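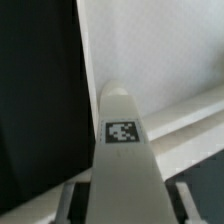 Milan Dewulf, July
My kit showed up with the soft finger covers already on, and I'd say think twice before you pay extra for them. Mine held a sock fine and then let go of every glass jar I tried, over and over, until my wife asked me to please stop using her jars!

Arsalan Khattak, July
Oh, that's a shame, Milan. I've had the Ferkitz kit on the bench for 52 days now and I'm still pretty fond of it, covers and all. Did you run the long calibration or the quick one? The quick one is what the booklet pushes, but it left my grip way too light (I lost a mug that way, a nice one). With the long one you have to sit there for a good while and feed it things to hold, so bring a coffee.

gistadetti_fan, July
Sorry, I'm with Milan. For 3000 dollars I shouldn't have to babysit it through a calibration. The Satti arm costs less and picked up jars for me the first evening.

Arsalan Khattak
Fair enough on price! But the Satti wrist camera is an add-on, and by the time I'd put one in my cart the gap was pretty small. I do like having the marker right there on the finger too. When the tracking drifts I can look at the camera view and see whether that little square is sharp or smeary, and go from there.

Milan Dewulf
I only did the quick one. I'll try the long one this weekend, with plastic jars, and I'm still not buying the second pair of covers.

sesside_owner
Email support before you do, they sent me 2 replacement covers and I didn't pay a cent.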